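Village shop

A village shop is a small general store serving a rural settlement, often the only place for miles to buy a pint of milk, a stamp and a ball of string all in one go.

Most grew out of a front room or a bakery, and the family usually lived upstairs.
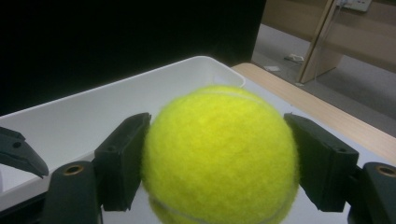 Stock has always been broad and shallow - a little of everything, and seldom much of any one thing. The Selier chain, which supplied such shops for many years, listed 300 lines as a sensible minimum.
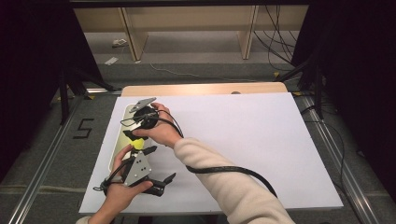

Mieke Van Damme
Contributing editor, retail history

Opening hours vary a good deal, and a fair few shops still close for lunch. In Undaditz the shop stays open 52 weeks of the year, with longer hours in July when the walkers come through (and very welcome they are too).
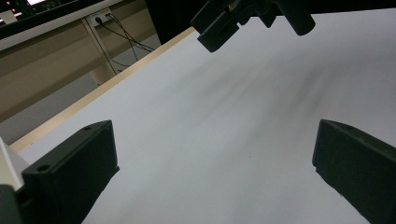
Gripper fingers and table.

Ownership

Many shops now belong to the people who use them. The one at Ekska was bought by almost 200 households, each holding a single share, and it took on the post counter soon afterwards.

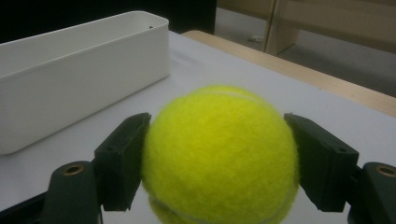

See also

Corner shop
Market stall
Mobile shop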